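Section 3. Moving your Stiltton save to a new phone

Stiltton keeps its saves in two spots, the phone and your Ovari account, and the two do not always agree on how far you've gotten. Sort this out before you install anything on the new phone. The game gets along fine with old saves. It gets along less fine with two of them.

1. On the old phone, open Stiltton and go to Options > Account.
2. Sign in to your Ovari account. If you have been playing as Guest since July, now is the time to pick a name.
3. Tap Upload Save and wait for the green check mark. The bar likes to sit at the same spot for up to 30 seconds. Let it sit.
4. Write down the save number shown under the check mark.

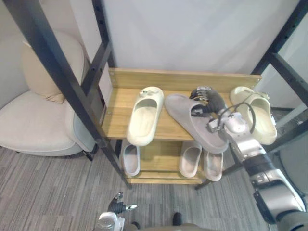
5. Install the game on the new phone. You need 1,312 MB of free space, and the game will tell you so only when the download is nearly finished.
6. Sign in and choose Restore Save. Match the save number to the one you wrote down.
7. Play up to the first lantern and quit normally.

Caution: Do not tap New Journey before restoring. New Journey means exactly what it says, and it will ask you only once.
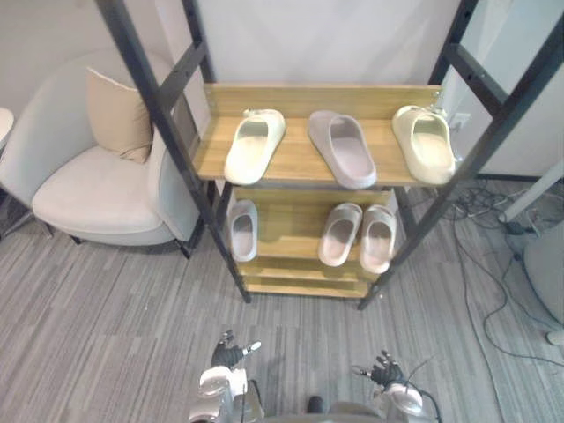 Kirkegaard, 2019-10-15

Note on version 487: Players on this version may see the Restore button grayed out. Update to version 852 and restart the phone. The numbers in between were used for things we would like to forget.

3.1 Pairing a Berex controller

1. Hold the Berex home button until the light blinks.
2. In the phone's Bluetooth menu, pick the controller. It may be listed as "Gamepad," "Pad," or a string of letters that looks like a sneeze.
3. Open Stiltton and press any button except the one that closes the game (left shoulder plus home).

Note: Touch controls vanish once a controller is connected. They come back when you disconnect it, usually on the wrong side of the screen. Options > Layout > Reset puts them right.

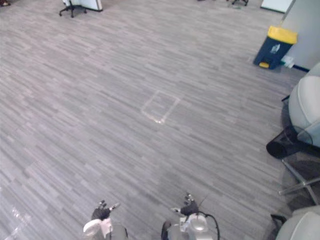

3.2 Setting up Walkabout mode

Walkabout mode uses the phone's camera to put the stilt village on your floor, and it asks you to trace a play area first. Keep your feet inside it, or the village moves to the kitchen. If you play in the same room every time, a thin mark on the floor will save you some retracing, and one as faint as the pale, tilted outline on the gray carpet in the photo is plenty for your own eyes. The game ignores floor marks and goes by what you trace on the screen.

1. Choose Walkabout > New Area.
2. Point the phone at the floor and trace slowly, corner to corner.
3. Tap Done. If the village floats, trace again with more light. 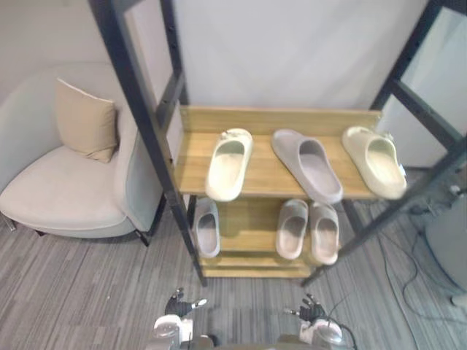 Will my Walkabout area come across with my save?

Play areas stay on the phone where they were traced. Trace a new one after restoring, using the steps in 3.2.

Continue to Section 4, Sound and Subtitles.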